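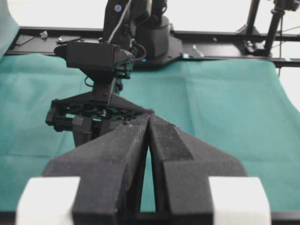 Page last changed: October, 9:14 pm

Consolidate with the credit union or do a balance transfer? (going in circles)

**massawe_b**
Hi all, first real post after lurking for ages. I have two cards I'm carrying a balance on. One is a regular bank card and the other is my Owino store card from when we furnished the apartment, and the rate on that second one is just insulting. I'm current on everything, never been late, I'm just so tired of watching the payment go in and the balance barely move.

So I went down to the Hullent Credit Union branch in Ukel on my lunch break and sat with a loan officer, Idrisa Kariuki, who was super patient with me. He quoted me a personal loan over 36 months that would pay off both cards, fixed payment, no fee to open it. The payment would be a bit more than what I send the cards now, but I could swing it if I quit ordering lunch. (Ha.)

Then I got home and there was a balance transfer offer in the mail. Zero interest for the intro period, 3 percent fee up front. My husband says take the zero, it's zero, what is there to discuss. I like the loan, mostly for the feeling that it ends. Am I being dumb about this? I've read so many articles that I can't tell which way is up.
— Beatrice

**pennyjar_lou**
Your husband is right on paper. Divide the balance plus the fee by the number of months in the intro period. If you can pay that amount every month, do the transfer and never think about it again. If you can't, then it gets muddier. What's the number?

**massawe_b**
Okay so I did that on the back of the envelope and it's a lot more than the loan payment. Like, we could do it in a good month. We do not have a lot of good months in a row, the car saw to that.

**gravelroad**
Then it's the loan. Next question.

I did the transfer thing a while back, feeling very clever. Got most of it paid down, then the furnace went, and I coasted on minimums through the winter. The intro period ran out and the leftover went straight to the normal rate, which was worse than the card I'd moved it from. I also had the old card sitting there with nothing on it, and guess what I did with that.

**pennyjar_lou**
That's a furnace problem, gravelroad, you'd have been squeezed with a loan too. At least the card let you drop to the minimum that winter. Try calling up a lender and telling them you'd like to pay a third this month.

**gravelroad**
Sure, and being able to drop to the minimum is how I ended up still owing it. I know myself. A payment that doesn't bend is good for me. I get that you're more disciplined than I am, you remind us pretty often :)

**pennyjar_lou**
Fair, lol. I'll only say that people talk themselves into paying interest for the comfort of it. Sometimes that's worth the money and sometimes it's a pretty expensive blanket. Beatrice, do both totals. Total paid on the loan over the whole term, and total paid on the transfer if you pay what you can REALISTICALLY pay and then get hit with the regular rate on what's left. The regular rate is in the box on the back of the offer. Do it with real numbers from your budget and leave the lunch money out of it, because you're going to keep ordering lunch.

**massawe_b**
I feel seen about the lunch. I'll do it tonight after the kids are down. I keep everything in Uso so I can pull the last while of spending out of there pretty easily.

**teatowel77**
Butting in with a boring one. Before you sign for the loan, ask whether they pay the cards directly or put the money in your account. Mine went into checking and I had to send it off myself, and there it was on a Friday-feeling kind of evening, all that money just looking at me. I did send it! But it took me longer than it should have and I ended up with another interest charge on the old card.

Also check for leftover interest. You pay the balance you see, and then next month a little charge shows up for the days in between. If you've stopped looking at that card, it's very easy to miss it and end up with a late mark over pocket change. Happened to my sister and she was spitting.

**massawe_b**
Oh that's good to know, I would 100% have stopped looking. I'm adding both of those to my list for Idrisa.

**corner_desk**
Is the credit union doing a hard pull just to quote you? That's what I'd want to know. Mine wouldn't give me a firm rate without one, and then the rate was higher than what was on the poster in the lobby.

**massawe_b**
He said what he gave me was an estimate off what I told him, and the hard pull only happens when I apply. So I guess it could change? He did tell me that up front. I have it written down in front of me, "subject to."

**corner_desk**
Yeah so it could change. I wouldn't plan your whole budget around it yet. Same goes for the transfer offer, by the way. The mailer doesn't tell you what limit you'll get. I was approved for one that covered less than half of what I wanted to move, so then I had a new card AND the old one AND I'd paid the fee. Not my best month.

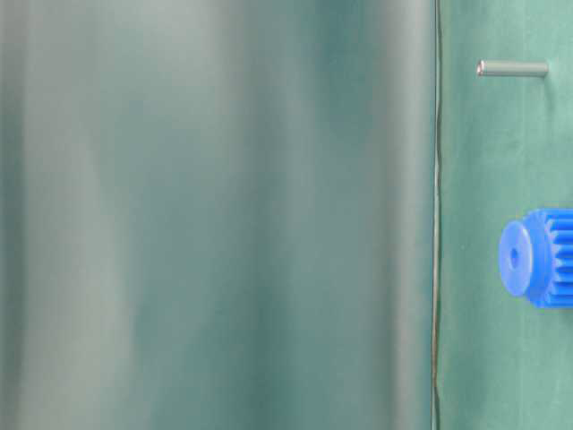
Close up, gray-green and a bit of teal.

**gravelroad**
corner_desk makes a good point about the limit, I'd forgotten about that part. That's a bigger gamble than the rate on the loan moving a little.

**pennyjar_lou**
I'll give you that one. If the limit comes in low she could still move the Owino balance, since that's the awful one, and chip away at the bank card separately. A partial transfer isn't a failure. It's just less tidy, and I think some of you like tidy more than you like money.

**teatowel77**
I like tidy AND money. And sleep, which you can't put in a spreadsheet, Lou.

**massawe_b**
Okay I'm back, it's late, I have tea and the totals. If we were perfect every month, the transfer wins by a decent chunk. With our real numbers, the ones out of Uso including two vet visits and that car repair, we'd have a good bit left over when the intro rate ended, and then the loan comes out ahead. Not by tons. But ahead. I did it over again because I didn't trust it and got the same answer.

I showed my husband and he said "huh," and then he said what if we don't have the vet visits. We have a fourteen-pound beagle mix who eats socks. We will have the vet visits.

**pennyjar_lou**
Then take the loan, with my blessing. That's all I wanted, somebody to run it with the real figures. Ask if you can pay extra toward principal without a penalty and how you have to label it. Some places will just push your due date forward if you don't say what the extra is for.

**gravelroad**
Screenshotting the words "with my blessing" for later use.

And what are you doing with the store card once it's at zero? I'd close it. I know, I know, everybody's about to yell at me.

**corner_desk**
I'm going to yell at you. Leave it open! Her limits drop if she closes it, and the score dips with them, and what if she needs to finance a car next year, from the sound of things.

**gravelroad**
A dip is temporary. A store card with a full limit and a sale on couches is a danger to some of us. She can be the judge of which kind of person she is.

**teatowel77**
Middle road, keep it open but take it out of your wallet and off the website. I cut mine up and never closed it. They did close it on me eventually for not using it, and nothing terrible happened.

**massawe_b**
I think I'm the couch sale kind of person, sadly. I might wait until the loan is all settled and then decide. One scary thing at a time.

Quick update too, I called the branch this morning and caught Idrisa before they got busy. They pay the cards directly, it takes up to four business days, and he said to keep making my normal payments until I see it post. Extra toward principal is fine, no penalty, there's a box to tick in the app. I'm taking in my pay stubs tomorrow at lunch. Which I'm packing!! It's leftover rice and I'm not thrilled about it.

**corner_desk**
Good luck. Come back and tell us what the real rate is once they've run it, I'm curious whether it holds.

**massawe_b**
Will do. And thank you all, even the arguing helped, maybe the arguing most of all. If the rate comes back way higher I'll be back in here whining by dinnertime.

We use cookies to keep you logged in and remember your forum settings. By continuing to browse you accept our use of cookies.

Contact the moderators | © Forum members, posts belong to their authors | Back to top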